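Jaltville Travel Board > Hotels and Lodging
Topic: Jumelano taking over the Prosico hotels

marshfoot
So Jumelano gets all 3 Prosico places, including the one by the depot. Press release says 125 rooms redone by April. Anyone believe that?

kettle_bend
No. They said the same about the Chantharasri and the elevator was still out when I stayed. New sign, same carpet.

Heino Rebane
Bit unfair. I've had 20 nights at the Chantharasri since the switch and the front desk is better. Breakfast too.

marshfoot
Better than what, though? I'd like to see a room rate before I clap.

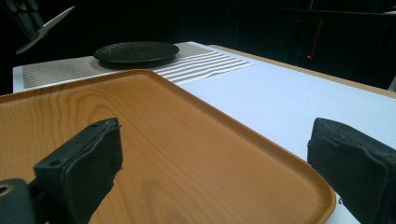

Orange tray, wood-grain finish

kettle_bend
My 3,000 points went to almost nothing when they merged the programs. "Aligned," the email called it -- I call it gone.

Heino Rebane
Mine carried over fine. Did you link the accounts before the cutoff?

kettle_bend
Yes, twice. Still waiting on a reply.

marshfoot
And that's with one hotel to look after. I'm booking the motel for spring -- cancelable, in case Heino's right.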